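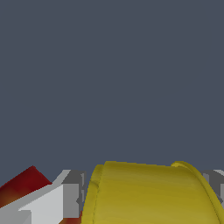 Yellow on gray, Brotness Radio open call

Hello again to everyone who tunes in, and a big welcome if a friend sent you this way! Brotness Radio is looking for new resident DJs and live electronic acts for the coming season, and we would love to hear from you, whether you have been playing out for years or have only ever mixed for the cat.

We started in January as a weekly two-hour stream from the back of the Grurkmont record shop, mostly dub techno and the slower end of electro, and the schedule has grown a good deal faster than we expected. There are now 7 open slots. Four are monthly residencies of an hour each, and the other three are one-off live sets for our Tirkia sessions, which go out on Friday nights and stay in the archive afterward so that people in other time zones can catch up over breakfast.

We are pretty relaxed about style. Ambient, acid, house, broken beat, drone, field recordings with a kick drum underneath, all of it is welcome (we do get a lot of peak-time techno already, so if that is your thing, show us the strange corner of it). What we really want is a sense that you picked the records yourself and can't wait to play them to somebody.

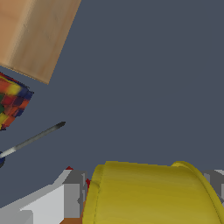

Do I need my own equipment to take part?

Residents can use the decks and mixer at the shop, so bringing your records or a USB stick is enough. Live acts should bring their own instruments and cables, and we will find you table space and two channels on the desk.

Residents are asked to commit to six months, and to send a track list within a couple of days of each show. We pay $20 toward travel for each residency show and $185 for a live session. We know that isn't a fortune, and we are trying to raise it. You keep all rights to your own music.
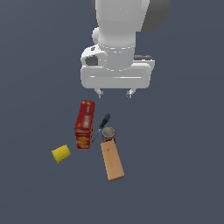

HOW TO APPLY

Please send one recorded mix or live set, 29 minutes or longer, as a streaming or download link. No attachments, please, our mailbox is a delicate old thing! Add a few lines about yourself, the name you play under, and which kind of slot you are after. If you would like to present your show on the microphone, say so, and if you would prefer to let the music run without talking, that is completely fine with us too.

Use the contact form on the Brotness site and choose "Asamoah" from the drop-down menu, which is the name of our new-artist strand and the folder we check every evening. The call closes on 20/03/2018 at midnight. We listen to everything all the way through, so give us a couple of weeks to get back to you.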